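The Arm Is the Cheap Part

How a small firm in Jurkomthorpe learned to plan money for its first robot

When Heather MacKinnon made her first budget for a two-armed robot, it had one line. The line was the price of the robot. She showed it to her business partner at Meltedora, and he asked her where the table was. She did not understand the question until some months later.

Meltedora has 14 employees and plans small automation for care homes and family hotels. The work in the test room is simple to describe: small things lie on the floor, and two hands must go down to them.
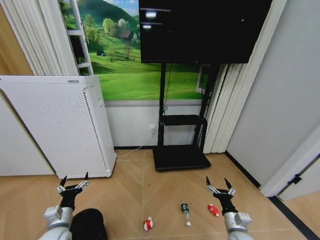
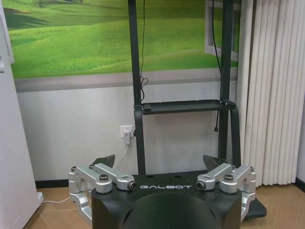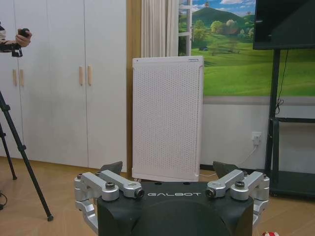 Floor-level work with two grippers, in a room with a landscape mural.

What the first budget forgot

MacKinnon keeps the old spreadsheet and is not ashamed to open it for visitors. Spare fingers are missing from it. So are cables, insurance, and the hours of the person who stands near the robot while it works. "I counted the machine like I would count a refrigerator," she told me. "You pay, they bring it, you put the plug in the wall."

The second version has a separate page for hands. A hand with many fingers can hold a bottle or a toy of strange shape, but it has many small joints, and each joint is something to repair. A simpler gripper with two sides costs less to keep. Her advice is to write down first the objects you want to pick up, and to ask for prices after this. Many buyers do it in the opposite order, and I must admit I would do the same.

For wear parts she now puts aside $3000 for every year of use. Her supplier, Grimen, thought this was too much. After the first winter it was nearly all spent, the biggest piece of it on two finger joints and a wrist cable.

The room also costs

It is easy to forget the floor. A smooth floor is kind to a wheeled base, but small objects slide on it when a finger touches them badly. Light is another matter. MacKinnon paid for new blinds before she paid for any software, and she says she would do it again.

She also advises buyers to keep some furniture in the test room. A customer's room will have a cabinet, a curtain and a cable across the floor, and a robot that was tested only in an empty hall will meet these things for the first time in front of the customer. In her budget the furniture line is small. Most of it came second-hand.

Rent or buy

Moreira, a leasing company two streets away, offered Meltedora a contract with a notice period of 30 days. The monthly price looked high. MacKinnon compared it with the purchase and found that the lease was better for the first half year, when she did not know yet which jobs the robot would do. After that, buying was better, if the machine worked most days of the week.

There was one condition she almost did not see. The lease covered the arms and the body, but the hands counted as "consumable items" and stayed on the customer's bill. She asked Moreira to change this. They agreed to share the cost, and the letter took until July to arrive.

Her present budget has four pages: machine, hands, room, people. The page for people is the longest, and it contains the largest sum. She is now preparing the request for a second unit, and her partner has already asked for a fifth page, for transport.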